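Working a sim arm near walls, frames and sockets - house rules, step by step
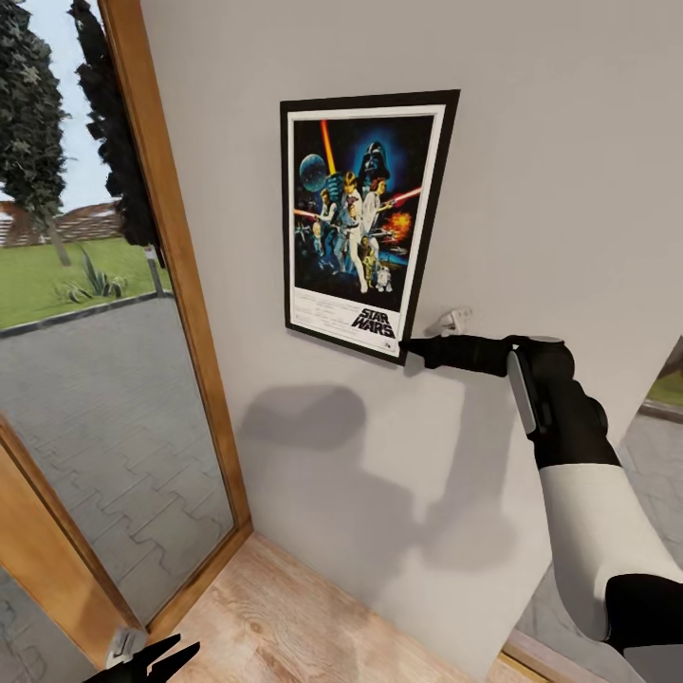
Wrote this up for the new starters on Plusard but it applies to anyone running room scenes. Short version at the bottom got too long so there isn't one. Read it through once, then keep it open while you work.

Why bother with rules in a simulator? Habits. Whatever the arm gets away with in sim ends up in the policy, and the policy ends up on hardware at Brellum. Elias Saliba had to throw out 200 episodes in November. All of them were fine to look at. All of them had the gripper pushing into plaster.

Before you start

Load the room, let it settle. Don't touch the controls for 5 seconds. Things drop, doors swing a bit, the arm sags before the controller catches it.

Check the collision shapes are on for the wall AND for whatever is hanging on it. Framed pictures are the usual culprit. Often they come in as a flat texture with no thickness, so the gripper tip goes straight through and you won't notice unless you look side on.

Mark your keep-out zones. For us that's:
- wall sockets and switches
- glass, including glass in doors
- door handles, unless the task is the door
- the space behind the elbow

Sockets get a zone even though there's no current in a simulated one. Draw the box bigger than the plate. Hala Majali's rule is that the box should be big enough to annoy you, and I've not found a better one.

Approach

1. Start from the home pose. Both arms. Yes, even if you only need one of them.

2. Park the arm you aren't using low and clear of the door, gripper closed. A parked arm still counts as a moving part. If the base turns, it turns too.

3. Bring the working arm in from the side that keeps the forearm away from glass. Look at the whole arm, not just the tip. Most of our logged contacts are elbow or forearm, people watch the fingers and forget the rest.

4. Slow down before you get close. We set 60 mm as the line where fast mode goes off. Anas wrote a script that does it for you, but check that it's loaded, it doesn't complain if it isn't.

5. Use the shadow. If shadows are switched on, the arm's shadow on the wall is a decent hint for distance - the tip and its shadow close up as you come in. Only a hint. Depends where the light is, and soft shadows are vauge at the edges.

6. Stop. Then touch. Two seperate moves. Don't roll the approach into the contact.

Touching a frame or anything hung

Go for a lower corner or the edge, never the middle of the artwork. On a real wall the middle is glazing or paper. The edge can take a light press, though not much, because a hung frame pivots on its hook.

Press limit is 5 newtons. If the force readout is blank then you have no readout, not zero force. Back off and fix the sensor.

If the corner you want is next to a socket, come in so that a slip carries the tip away from the socket. Sounds obvious. Watch a few recordings and see how many people do it the other way round. If you can't get that angle, pick a different corner, and if the task names that corner then flag it to Nadine Zoubi and move on to the next one.

Hold for a count, release straight back along the line you came in on. No sweeping sideways along the frame.

Stopping

Stop key is the space bar on the Burkance rig, left pedal on the Hämäläinen one. Try it at the start of every session. Not once a week, every session.

Stop if any of these happen:
- the tip disappears into a surface
- the arm shakes when it should be still
- you lose sight of the gripper
- someone talks to you (pause, then talk)

After a stop, don't just resume. Retract to home, look at the contact log, write one line on what happened. "Odd" is not a line.

Logging

Every episode gets the scene name, which arm, the contact count and the peak force. Failed ones too. Do not delete failed ones!! Alvar Fagerlund uses them for the checks and he can't check what isn't there.

Tag anything that entered a keep-out zone, even if nothing was touched. 8 tags on one scene and it gets pulled so the zones can be redrawn. That's no black mark against you, usually the box was in the wrong place.

Changes to this page go through Hala. Still to add - the bit on doors with two panes, and the new pedal mapping once it's settled.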